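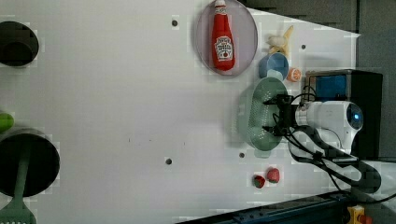 Ketchup, a banana, and a pale green colander on a white table.

Stories > Short Fiction > Work

The Shower Curtain

I had been on the pool deck for ten minutes and my notebook was already damp, and I was so happy I could have sung.

You have to understand that I'd spent the whole winter in a conference room. My firm, Peng, had put me on a payroll project, and for months the only field I'd done fieldwork in was a field called Employee ID. Then the Jostville Open came along. A swim meet! A big, loud, chlorine-soaked swim meet with a budget just large enough to pay for one researcher, and the researcher was me.

The assignment was simple on paper. The meet was run on a mix of spreadsheets, photocopies, and shouting, and the people in charge wanted an app. We'd already given the app a name, Preleo, which tells you how confident we were. All I had to do was stand around for two days, see how the work was done, and come back with a list of what to build.

"You can stand anywhere you like," the meet director told me, "except there, there, and there."

So I stood by the curtain.

It was a shower curtain, the clear kind, hanging from a rolling coat rack behind lane six. Someone had sewn pockets all over it in long rows, and in every pocket was an index card. A woman in a yellow visor stood in front of it with a clothespin in her mouth and two more on her collar. Her job title was clerk of course. Her job, as far as I could tell, was to know where every child in the building was at all times.

"What's that?" I asked.

She took the clothespin out of her mouth. "It's the meet," she said, and put it back.

I've thought about that answer a lot. I wrote it down right then in big letters and drew a box around it.

There were 376 swimmers entered that weekend and 69 heats on the first day alone. The official list of them lived in a spreadsheet on a laptop in the office, down a hallway and through two heavy doors. The spreadsheet was correct on the night before the meet. From the first whistle onward it got a little less correct every minute. Kids got sick. Kids got lost. A whole relay team from Omden was stuck behind a tractor. One boy had been entered in the girls' breaststroke by a typing error and was being extremely gracious about it.

The curtain knew all of this. A card turned sideways meant the swimmer hadn't checked in. A card turned backward meant scratched. A red clothespin meant a parent had a complaint, and a red clothespin upside down meant the parent was right.

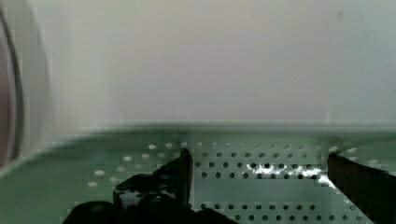
Pale green in close-up, plain wall behind.

By noon I had filled half the notebook. I'd talked with a timer who kept her stopwatch in her sock between heats, and a starter who refused to eat anything crunchy before the 50 free. I'd followed one paper slip all the way from lane two to the results wall, walking beside the girl who carried it like I was her bodyguard. She thought this was the funniest thing that had ever happened at a swim meet.

"Do you want me to go slower?" she asked.

"No, no. Go the way you always go."

She took off like a shot, and I learned that the slip's usual speed is a dead run, right past the sign that says WALK.

I loved every one of them. I want that on the record. I had an idea of them before I came, and I'm a little embarrassed by it now. I'd pictured tired people who would be grateful to be rescued. What I found was a group of people who were very good at something hard and had built themselves the tools to do it, out of whatever was in the closet.

But I still had an app to sell them on, so after lunch I brought out the tablet.

I had a clickable version of Preleo that one of our designers had put together in a week, and it was gorgeous. Blue and white, big friendly buttons. You could drag a swimmer from one heat to another and the swimmer's name would give a little bounce when it landed. I was so proud of that bounce. I handed it to the clerk of course with both hands, like a birthday cake.

She wiped her fingers on her shorts and looked at it.

"Where's the rest?" she said.

"You scroll."

She scrolled. The screen didn't notice, so she dried her finger again and scrolled harder, and this time it went all the way to the bottom. She looked up at the curtain and back down at the tablet, and up again, the way you look between a person and their passport.

"So I can see eight kids," she said.

"Eight at a time, yes."

"And who's next to them?"

"You scroll," I said, with a lot less bounce.

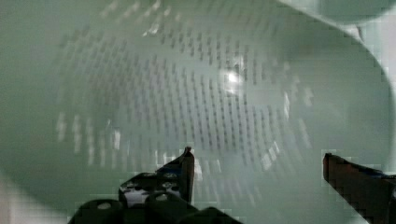

She wasn't being mean about it. She asked me good questions for the next quarter of an hour, in between calling heats, and every one of them went straight into the notebook. Could three people read it at once? Could she see it from the blocks? If she handed it to the starter, how would she know what was going on while the starter had it? What did it do if somebody cannonballed?

"We could get a waterproof case," I said.

"Sure," she said kindly. "For the cannonball."

Then the horn went off at the wrong end of the pool, and everything went sideways.

I never did find out what set it off. What I know is that half of heat 41 dove in and half of it didn't, and one swimmer did a full, beautiful lap before anyone could get her attention. The starter was waving. A coach was using words. The director came through the heavy doors with the laptop open on her arm, reading a list out loud that had stopped being true before breakfast.

The clerk of course reached up and pulled out six cards. She looked at the pool, counted wet heads, and clipped the cards along the bottom of the curtain in a new row. That was all. One by one the others saw it. The starter leaned around a pole and nodded. The timers shuffled down a lane. The slip girl read it from clear across the water, made a U-turn, and ran for fresh slips. The coach came over with his finger already in the air, found his swimmer's card, lowered the finger, and went back to his bench.

It took less time than it's taken me to tell you. There wasn't one word spoken about it. I was standing there holding my tablet, which had gone to sleep, and I had goose bumps up to my shoulders.

That evening I sat in my car in the parking lot with the heater on and my shoes off and tried to write the list of what to build. I wrote "1." and looked at it. Kids were streaming past with towels on their heads. The team from Omden had made it after all, in time for the very last relay, and they'd finished last, and they were singing.

I drove home and started a letter. It took me three tries, and I kept a copy of the one I sent.

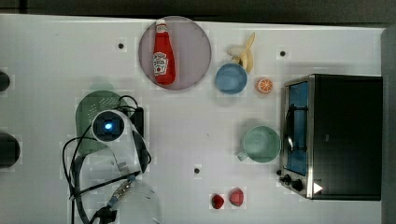 Jostville, 4/1/21

Dear all,

I know the date. I promise this is a real letter.

You asked us to find out what Preleo should do, and I'm thrilled to say I found out. It should do much less than we thought. I would like to leave the curtain exactly where it is. I would like to buy you a second one, and pay whoever sewed the first one to make it, with her choice of thread.

Here is what I think you could use from us. The index cards are written out by hand the night before, and it takes your clerk until one in the morning, and by the last stack her sevens look like ones. We can print those. We can print them in big type with the lane in the corner, in the order the pockets go. At the end of the day, somebody copies the whole curtain back into the spreadsheet. We can make that quick, too: take a photo of it, row by row, and let the software do the typing while you go eat dinner.

That's all of it. It's a smaller job than the one you hired us for, and the bill will be smaller as well. I've already had that talk with my office, and it went better than I expected, though I was asked twice if I was feeling all right.

If you'll have me, I'd like to come back for the May meet. I would bring the cards and a dry pair of shoes. I'd also like to try carrying slips for an hour, if the person in charge of slips thinks I'm fast enough.

The answer came on a postcard with a picture of the old Jostville pool on it, the outdoor one with the slide. The handwriting was small and neat, and the sevens had little bars through them now.

It said: "Come in May. Thread is orange. She watched you run to your car and says you can have the morning heats but not the finals."

I pinned it up over my desk at Peng with a red clothespin, right side up, and went to ask the designer if we could keep the bounce.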